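From: Tamara Lysenko
To: jillcombe-members
Date: January 26, 2021
Subject: Re: Re: Water restrictions and the upper beds

Blažena Jireš wrote:
> Can someone confirm what the new rules mean for the upper beds? I read
> the council notice as hand watering only until the end of autumn, but
> Borislav thinks drip lines are still allowed if they're on a timer.
> Also, is the second tank fixed? My tomatoes won't last another hot
> spell on what the front tap gives us.

Hi Blažena and all,

Borislav is right. I rang the council this morning. Drip lines on a timer are fine before 10 am. Sprinklers and unattended hoses are out, and that includes the soaker hose along the passionfruit fence, so please leave it off. A watering can or a hose with a trigger nozzle can be used at any hour.

The second tank is not fixed. The crack runs down from the outlet, and the sealant Niloufar put on in September has let go. Stesar can fit a new outlet and patch the wall, but they won't guarantee a patch on a tank that age. A replacement of the same size, delivered and plumbed in, is $2,411. We have enough in the account to cover it, though it would mean putting off the shed roof again. I'd like to settle this at the next meeting. If you can't come, send me your vote by email.

Until then the upper beds (10 to 13) share the small tank. Please take two cans per plot each evening and shut the tap properly, as it was dripping again when I came past last night.

Mulch: Chiharu has pea straw at cost, by the gate. Lay it thick and keep it clear of the stems. I had mine down before Christmas and am watering every second day.

Seedling orders for autumn brassicas go to Chiharu as well. She needs names and quantities before she places the order.

Tamara 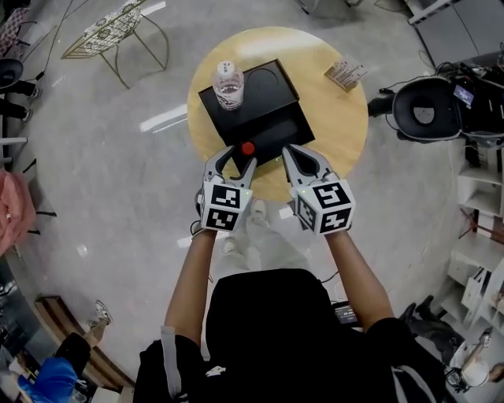 Two grippers at the round table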